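The Great Soft Toy Wash

Cleaning the plush without flattening it, from the worst of the shelf to the pride of it

There is a smell that belongs to an old soft toy and nothing else. Part biscuit, part duvet, part car journey. I love it, and I put off washing our lot for far too long because I was afraid of losing it. Then I picked up an old rabbit from the bottom of the pile and my fingers came away grey.

So the toys came off the shelf, every one of them, and I spent a very happy fortnight learning how plush behaves. It's marvellous stuff! Long pile is closer to a coat than a cushion, and once you start treating it like one (brushing, airing, wiping with the lie of the hair) it comes up better than you'd ever think.

Most toys don't need a full bath. A damp wipe, a soft cloth and an open-topped bin to put things in will see you through the everyday grubbiness, and a panda is the perfect animal to learn on, with all that white next to all that black.
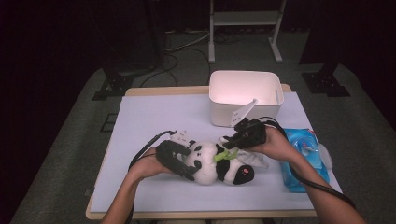 Start with the head

Faces take the most love and so the most dirt. Noses get kissed, ears get chewed, and the fur round the mouth goes stiff with whatever was for tea. Lay the toy on its side on something pale and smooth, where you'll spot any fluff that comes away, and hold the head still with one hand while you work with the other. Use short strokes outwards from the nose. If you scrub in circles the pile mats into little ropes, and you'll be teasing them out with a comb until bedtime.

Wipes are fine for this as long as they're the plain sort with no perfume. Wring them out first! They carry far more liquid than you want in a toy's cheeks, and stuffing holds on to water long after the fur feels dry. Follow each wipe with a dry cloth, pressed and lifted.

Felt and plastic trimmings want a moment of their own. Leaves, bows, bamboo sticks and tiny waistcoats all trap dust underneath, and a cotton bud gets in where a finger won't.

Then the back, and the seam

I'd never paid any attention to seams before this. On a good long-haired toy you can hardly find them, as the fur closes over the join, and you have to part it with your thumbs. Do it anyway. A loose stitch in the middle of the back is a two-minute job with a needle, and a horrible mess if you meet it for the first time in the washing machine.

When you brush, go from the neck down, following the nap. White fur shows every stray black hair, so do the pale parts first and keep a separate cloth for the dark. I bought a baby's hairbrush for mine, from the Haslinger range, and it has been perfect — soft enough not to pull, firm enough to lift the pile. 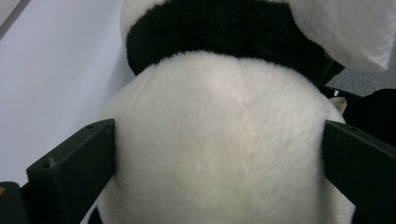

Never brush a toy while it's damp, a reader wrote when I mentioned all this in my column, because the fibres stretch and you'll have a frizzy animal for life. Leave it overnight and brush in the morning. I tried it both ways on two matching bears from the Nerkbridge toy fair and the advice is sound. The overnight bear looks new. The other looks as if it has had a fright.

Drying is where patience comes in. Roll the toy in a towel, press, unroll, and stand it somewhere airy, turning it now and then. Radiators make fur crisp. A tumble dryer can melt the tips of it, and I have a penguin with a bald elbow to prove it.

As for the smell, it came back within a week. Biscuit first, then duvet. 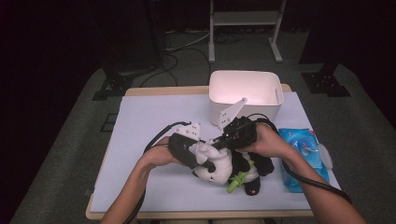 Hirutwood, November

The toy hospital at Jolturen House opens at ten, and the queue is already down the steps when I get there. It has 883 toys in its book this year, nearly all of them in for a clean and a stitch, and the shelves behind the counter go right up to the ceiling. What a sight! Bears mostly, but also a crocodile, several owls and a felt lobster with a luggage label round one claw.

Each one is brushed, checked along the seams and wiped down before anybody threads a needle. I'd brought the rabbit. His left ear has been hanging by a thread for years, and I was given a ticket, number 1240, and told to come back in 19 days. He went up on the third shelf, next to the lobster.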